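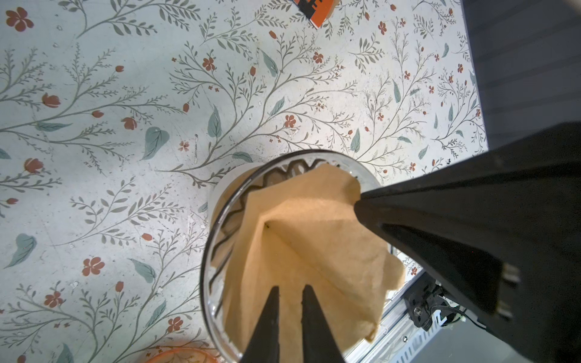 Why does coffee made from the same beans taste different from one day to the next?
Usually because something about the water, the grind or the time has changed, and all three decide how much of the bean ends up in your cup.

Chapter 6
Getting the Flavour Out

I failed my first taste test at college. Our tutor, Mahtab Tabrizi, lined up cups from a single bag and asked us which country each had come from. I wrote down a different country for every one of them and felt very pleased with myself. She had only changed the grind! I still have the answer sheet somewhere, and I think of it whenever a student tells me they don't like a particular bean.

So this chapter is about extraction, a rather grand word for something you've been doing since you first made a cup of tea. Hot water meets ground-up plant, some of the plant dissolves, and you drink the result. The sharp, fruity acids tend to come out early. Sweetness follows, and the bitter, drying stuff drags along behind (it's all overlapping, mind you, so don't picture a queue). Stop too soon and the cup is sour and thin. Go on too long and it's like licking a fence.

We'll start with paper filters, as they're cheap and forgiving, and leave pressure brewing until Chapter 11.

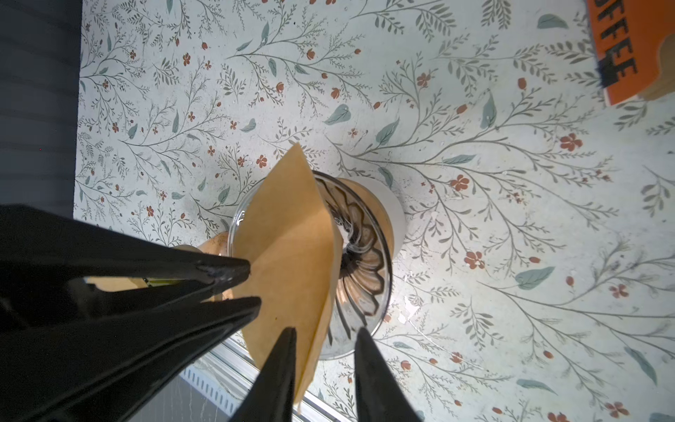
Grind size is the thing I'd have you play with first. Smaller bits have more surface for their weight, so water gets at them faster, and they also pack together and slow the flow. You get two effects from one turn of the dial, both pushing the same way. That's handy once you know it and maddening before you do. My old classmate Américo Quintela spent most of March blaming his kettle for bitter coffee when his grinder was set nearly to dust.

Temperature comes next. Hotter water dissolves more, and does it quicker, though with a dark roast you may want to back off a little. Then there's the water itself. I grew up in Illcombe, where it's so hard the kettles look like caves, and everything I brewed there tasted flat and chalky – I thought that was simply what coffee was like until I moved away.

Before you read on, make two cups with the same beans, one coarse and one fine, and keep everything else the same. Let them cool a bit before you taste. Write down whatever comes into your head, even if it's "old raisins" or "pencil". We'll come back to your notes in section 6.2, where we look at how strength and extraction get muddled up.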